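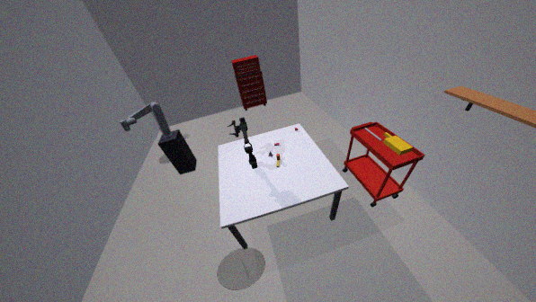
About Magesa

Magesa is a small night school for people who want to learn to fix and finish furniture. Chairs mostly. Also tables, dressers, the odd piano stool. Started by Rui Marinho and Olga Neves in the back half of an old shoe shop, moved once, still there.

Who we are

Rui did upholstery for years at Vindberg, the sofa people, until they closed the workshop. Olga taught high school chemistry and refinished dressers on weekends. They met arguing over a bottle of shellac. Rui now takes the seating classes, Olga takes everything to do with stain, oil, wax and paint. Ask her about milk paint only if you have the evening free.

What we teach

Regluing loose joints. Webbing and springs. Caning, by hand, slow. Stripping old varnish without wrecking what's under it. Veneer patches. Drawers that stick — a whole evening on drawers, people love it.

Classes run in blocks of five evenings. Beginners and returners are mixed together on purpose. You bring your own piece, as long as it fits through the door and one person can lift an end. No piece? There is a shelf of orphan chairs, take one, fix it, keep it or leave it for the sale.

What it costs

A block is $110. Glue, sandpaper, webbing and tacks included. Fabric and foam are not, buy those yourself or get them at cost from Nonura, who deliver to us and have put up with our tiny orders from the start. Two places in every block are free, paid for by the chair sale. Just tick the box on the form, we don't ask questions.

The chair sale

Every February. Everything on the floor was mended by a student, price tag on the leg, cash or card. Last one brought in $3,000, which went on the free places and a better dust extractor. Quieter too. The neighbors say thank you.

Pieces that don't sell go to Mekine, the housing charity across the river, and end up in peoples kitchens.

What we don't do

Repairs to order. Sorry, we get asked alot. Valuations either. If you think grandma's cabinet is worth something, please go to an auction house before you bring it near Olga and a scraper.

Coming by

Doors open half an hour before class. Old clothes, closed shoes, hair tied back. Parking is behind the bakery, not in front of it. Coffee is free and not very good.

Next block is filling up, form is on the Classes page. Questions by email please — the phone is in the sanding room and we can't hear it.

Page updated 13 Jan 2026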